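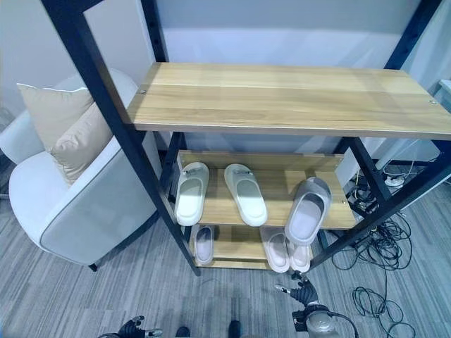

탕강 도선장 폐쇄에 관한 보고

1. 보고의 목적

본 보고는 쿠크베리(Kukberg)와 브로브베리(Brovberg)를 잇는 탕강(Tăng) 도선의 운항 종료에 따라 도선장의 장부와 비품, 미결 사항을 정리하여 브롤리아(Brolia) 수운국에 제출하기 위한 것이다. 작성은 쿠크베리 쪽 도선장의 기록 담당이 맡았다. 운항 종료의 사유는 하류에 교량이 준공된 데 있으며, 이에 대하여 본 도선장은 이견이 없다.

장부와 비품의 인계는 순조로이 마쳤다. 다만 미결 사항 한 건이 남아 있다. 수운국의 정리 양식에는 이를 기재할 난이 없으므로, 부득이 서술의 형식을 빌려 아래에 적는다.

2. 호출종에 관한 규정

탕강 도선에는 정해진 시간표가 있으나, 막배가 끊긴 뒤에도 건너편에서 종이 울리면 배를 내도록 되어 있다. 도선 규칙에는 다음과 같이 적혀 있다. "강 저편에서 부르는 이가 있으면 도선인은 그가 누구인지 묻기 전에 건너가야 한다. 요금은 건넌 뒤에 받는다."

이 조항은 강에 얼음이 끼던 시절에 만들어졌다. 당시 브로브베리 쪽 기슭에는 바람을 피할 곳이 없어, 배를 늦게 내면 기다리는 사람이 상할 수 있었다. 지금은 그쪽에도 대합소가 있고 전화도 놓여 있다. 그러나 조항은 개정되지 않았으며, 도선인들도 개정을 요청한 일이 없다.

호출이 있을 때에는 종소리를 들은 시각, 배를 낸 시각, 태운 사람의 수, 받은 요금을 장부에 적는다. 빈 배로 돌아온 경우에는 요금란에 '미수'라고 적고 이듬해로 넘긴다. 미수라는 말은 받을 사람이 있고 받을 돈이 있다는 뜻이므로, 승객 없이 돌아온 운항에 이 말을 쓰는 것이 옳은가에 대해서는 오래전부터 의견이 갈렸다. 수운국은 두 차례 '공차 운항'으로 고쳐 적을 것을 권고하였다. 본 도선장은 두 번 모두 권고를 접수하였다고 회신하고, 종전대로 적었다.

3. 2월의 호출

미결 사항은 해마다 2월에 발생하는 호출에 관한 것이다.

장부에서 이를 처음 확인할 수 있는 해는 2000년이다. 그해 2월의 어느 밤, 막배가 들어온 뒤에 브로브베리 쪽에서 종이 울렸다. 당직 도선인은 규칙에 따라 배를 냈고, 기슭에 닿아 등을 비추었으나 사람을 찾지 못하였다. 종의 줄은 흔들리고 있었다. 도선인은 한동안 기다리다가 빈 배로 돌아와 장부에 미수라고 적었다. 여백에는 연필로 다음과 같은 말이 덧붙어 있다. "올 때 배가 갈 때보다 무거웠음."

장부의 여백에 개인의 소감을 적는 일은 금지되어 있다. 해당 도선인은 주의를 받았고, 이듬해 2월의 당직을 자원하였다.

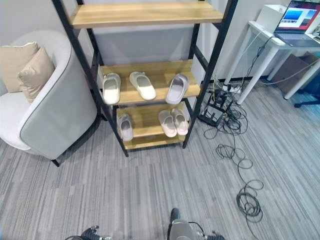
이듬해에도 종은 울렸고, 다음 해에도 울렸다. 날짜는 일정하지 않았으나 모두 2월이었으며, 모두 막배가 들어온 뒤였다. 바람에 의한 오작동을 의심하여 종의 추를 더 무거운 것으로 바꾼 해가 있었고, 브로브베리 쪽 대합소에 사람을 두어 밤을 새우게 한 해도 있었다. 추를 바꾼 해에는 소리가 조금 낮아졌다. 사람을 둔 해에는 그 사람이 새벽녘에 종소리를 듣고 밖으로 나갔으나, 그가 본 것은 이미 강 가운데까지 나와 있는 도선의 불빛이었다고 한다. 당시의 진술서는 장부와 함께 철하였다.

진술서에는 참고할 만한 대목이 하나 더 있다. 밤을 새운 사람은 배가 기슭에 닿았을 때 자신도 타겠다고 하였다. 도선인은 그를 태우면서 자리를 한쪽으로 붙여 앉으라고 일렀다. 배에 다른 승객은 없었다. 그는 이르는 대로 붙어 앉았고, 강을 건너는 동안 두 사람은 말을 나누지 않았다. 그날 장부에는 승객 한 명의 요금이 수납으로, 또 한 명의 요금이 미수로 적혀 있다.

수운국의 감사관이 이 기재를 지적한 것은 그로부터 여러 해가 지난 뒤의 일이다. 감사관은 태우지 않은 승객의 요금을 채권으로 잡을 수 없다고 하였다. 도선장은 태우지 않았다는 증거가 없다고 답하였다. 감사관은 태웠다는 증거도 없음을 지적하였고, 도선장은 배가 무거웠다고 답하였다. 이 문답은 감사 보고서에 그대로 실려 있으며, 조치 사항란은 비어 있다.

4. 쿠크베리 쪽의 응대

호출에 대한 규칙은 강을 건너는 일까지만 정하고 있다. 내린 뒤의 승객에 대하여는 아무런 규정이 없다. 그럼에도 본 도선장에는 2월 한 달 동안 대합실의 불을 끄지 않는 관행이 있었다. 언제부터인지는 기록에 없다. 등유를 쓰던 때의 지출 장부를 보면 2월의 등유값이 1월보다 높은 해가 이어지는데, 사유란에는 한결같이 '늦은 손님'이라고만 적혀 있다.

난로 역시 끄지 않았다. 찻물은 당직자가 바뀔 때마다 새로 끓였으며, 식은 물은 강에 돌려보냈다. 대합실의 문은 잠그지 않고 걸어만 두었다. 이러한 조치에 든 비용은 예산에 별도의 항목이 없어 소모품비에서 충당하였다. 정산 결과 과다 지출로 볼 만한 금액은 발견되지 않았다.

한번은 신임 당직자가 관행을 알지 못하여 자정에 불을 끈 일이 있다. 그날 밤에는 종이 울리지 않았다. 이튿날 밤 불을 켜 두자 종이 울렸다. 신임 당직자는 경위서에서, 저편의 손님은 이쪽의 불빛을 보고 종을 치는 것 같다고 하였다. 경위서는 사실만을 적도록 되어 있으므로 이 문장에는 줄이 그어졌다. 줄을 그은 사람은 글자가 보이도록 가늘게 그었다.
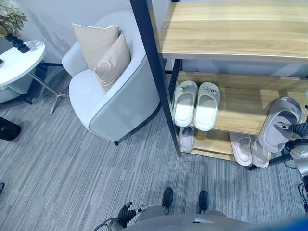
운항의 종료가 통보된 뒤, 본 도선장은 관행의 존속 여부를 먼저 검토하였다. 배가 없으면 호출에 응할 수 없고, 응할 수 없는 호출을 불빛으로 청하는 것은 부당하다는 의견이 나왔다. 반대로, 그동안 건너온 손님이 돌아갔다는 기록이 없다는 의견도 나왔다. 장부에는 쿠크베리에서 브로브베리로 가는 미수 운항이 한 건도 없다. 건너온 손님이 있다면 모두 이쪽에 있는 셈이므로, 그들이 앉을 곳은 남겨 두어야 한다는 것이었다. 이에 따라 도선장의 옛 대합실을 걷어 내는 대신 역참의 방 하나로 옮기기로 하고, 회색 줄무늬 카펫이 깔린 방에 흰 안락의자와 둥근 흰 탁자를 들였다. 강을 건너온 발은 젖어 있기 마련이라는 도선인들의 말에 따라 신발장도 두었으며, 가운데 선반에는 끈에 버클 모양 장식이 달린 흰 슬리퍼 한 켤레를 나란히 놓았다. 슬리퍼의 치수에 관하여는 참고할 자료가 없어 당직자들의 짐작에 맡겼다.

방의 관리 책임은 아직 정해지지 않았다. 역참은 도선장의 시설이라고 하고, 도선장은 곧 존재하지 않게 된다. 당분간은 먼저 출근하는 사람이 불을 살피고 있다.

5. 마지막 운항

마지막 운항은 10월 9일 목요일에 있었다. 날은 흐렸고 물은 잔잔하였다. 브로브베리 쪽에서 마지막 승객들을 태우고 돌아온 뒤, 도선인은 규정에 따라 배를 묶고 노를 거두어 장부에 서명하였다. 종의 줄은 이튿날 걷기로 되어 있었다.

그날 밤 막배 시각이 지난 뒤 종이 울렸다. 2월이 아닌 때에 이러한 호출이 있었던 예는 장부에 없다. 운항은 이미 종료되었고 도선인에게는 배를 낼 의무가 없었다. 그러나 규칙의 효력이 서명한 때에 끝나는지, 그날이 다하여야 끝나는지는 어디에도 정해져 있지 않았다. 도선인은 시계를 보았고, 자정까지는 시간이 남아 있었다. 그는 배를 풀었다.

본 담당은 기록을 위하여 동승하였다. 기슭에 닿아 등을 비추었으나 사람은 보이지 않았고, 줄은 흔들리고 있었다. 도선인은 기다렸다. 평소 얼마나 기다리는지를 물었더니, 다 탈 때까지라고 하였다. 이윽고 배의 뒤쪽이 조금 가라앉았다. 이어서 다시 조금 가라앉았다. 도선인은 본 담당에게 자리를 한쪽으로 붙여 앉으라고 일렀다.

돌아오는 길은 갈 때보다 오래 걸렸다. 본 담당은 개인의 소감을 적지 않도록 되어 있으므로 강 위에서의 일은 생략한다. 배는 자정이 되기 전에 쿠크베리 쪽 기슭에 닿았다. 도선인은 먼저 내려 손을 내밀었고, 한참 뒤에 손을 거두었다. 장부에는 시각을 적고 요금란에 미수라고 적었다. 승객 수를 적는 난에 이르러 도선인이 본 담당을 보았으므로, 본 담당이 대신 적었다. 그 숫자는 별첨 장부의 마지막 장에서 확인할 수 있다.

6. 미결 사항의 처리에 관한 의견

이상의 미수 요금은 관계 법령에 따라 시효로 소멸시키거나 결손으로 처리할 수 있다. 본 도선장은 어느 쪽도 건의하지 않는다. 요금은 건넌 뒤에 받는다고만 되어 있고, 그 시기를 정한 조항은 없다. 채권은 수운국이 승계하되 독촉은 하지 않는 것이 적절하다고 본다.

브로브베리 쪽의 종은 줄을 걷지 않은 채 그대로 두었다. 철거 예산은 반납하였다. 교량은 밤에도 불이 켜져 있고 통행료가 없으며, 걸어서 건널 수 있다. 이러한 사실을 적은 안내문을 종 옆에 붙였고, 비에 젖지 않도록 유리를 끼웠다. 안내문의 글씨는 등불 없이도 읽을 수 있도록 크게 썼다.

방의 열쇠는 본 보고에 첨부하지 않는다. 문은 걸어만 두었다.

별첨: 도선 장부 일체, 진술서 한 통, 경위서 한 통

쿠크베리 도선장 기록 담당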